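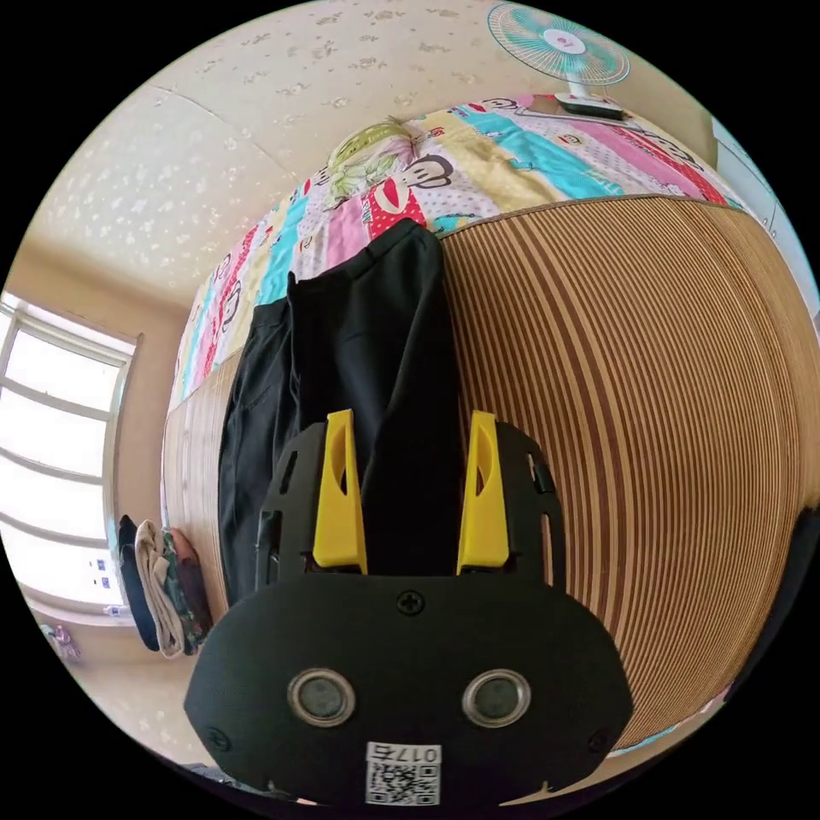 Search this guide
Home | Getting Started | Folding | Storage | Care | Contact
Last updated 23 February 2021

Section 8. Folding Trousers on a Bed

Before you start

The Prironach Home Folding Guide assumes you own a folding table. Most readers own a bed, and this section is for them. It covers plain trousers, pajama pants, and anything else with two legs and a waistband. Skirts are in Section 9. Fitted sheets are in Section 14, and we wish you luck.

Clear a space a little longer than the trousers. A bed made up with a quilt will do. If the quilt has a loud print, dark trousers are a good pair to learn on, as you can tell at a glance where the legs stop and the monkeys begin. Dark trousers on a dark blanket are for people who have done this before.

Empty the pockets. Do this even if you are sure.

Laying out

1. Hold the trousers by the waistband and give them one good shake. Two is fine. More than that is exercise.

2. Lay them down with the legs pointing away from you and the waistband toward you.

3. Close any button or zipper. Drawstrings should be tucked inside the waistband, or they will end up in the fold and make a lump.

4. Smooth each leg with a flat hand from the waist to the hem. Soft creases will come out. Hard creases need an iron, and no amount of patting will change their minds.

Note: A slatted bamboo mat gives a firmer surface than a quilt and is easier to fold on. Thin fabric can snag between the slats, so lift the trousers to move them. Don't drag.

Folding

5. Pinch the waistband at one side and bring it over to meet the other side, so that one leg lies on top of the other. Line up the hems. If the hems won't line up, check the waistband first.

6. The seat of the trousers will stick out in a small triangle. Fold it in. Everyone skips this step and then wonders about the shape.

7. Bring the hems up to just below the waistband. Stopping short leaves room for the thickness of the cloth.

8. Fold in half again. Thick fabric may object. Let it have one fewer fold and move on.

9. Press down with both palms, then leave it alone.

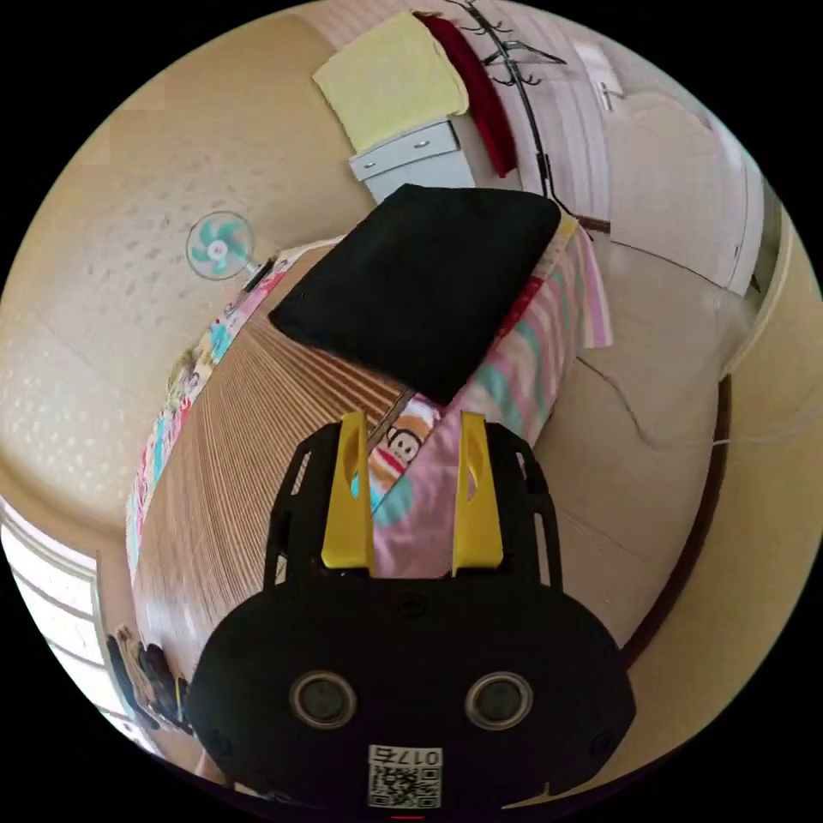
Fig. 8-2. Black cloth folded into a thick pad, lying flat on the bed.

The corners will be soft. Store displays have sharp corners because somebody is paid to redo them all day. A rounded pad that keeps its shape when lifted has passed.

CAUTION: Do not sit on the bed until you have put the folded items away. Beds tip toward whoever sits on them, and a stack of six will go over in order.

CAUTION: Keep finished work away from the pillow end if anyone in the house takes naps.

Putting away

10. Slide one hand under the pad and keep the other on top. Carry it level.

11. In a drawer, stand it on its long folded edge. On a shelf, lay it flat with the fold facing out. The Favstead drawer insert (see Section 11) is meant for standing items and takes roughly 8 pairs, fewer if you are fond of corduroy.

Troubleshooting

Pad springs open: too many folds for the fabric. Go back to step 7.

Pad is wider at one end: the seat was not tucked. See step 6, which we did mention.

One leg is longer: the waistband was off center at step 5. If it happens with the same pair every time, the trousers are at fault.

Continue to Section 9, Skirts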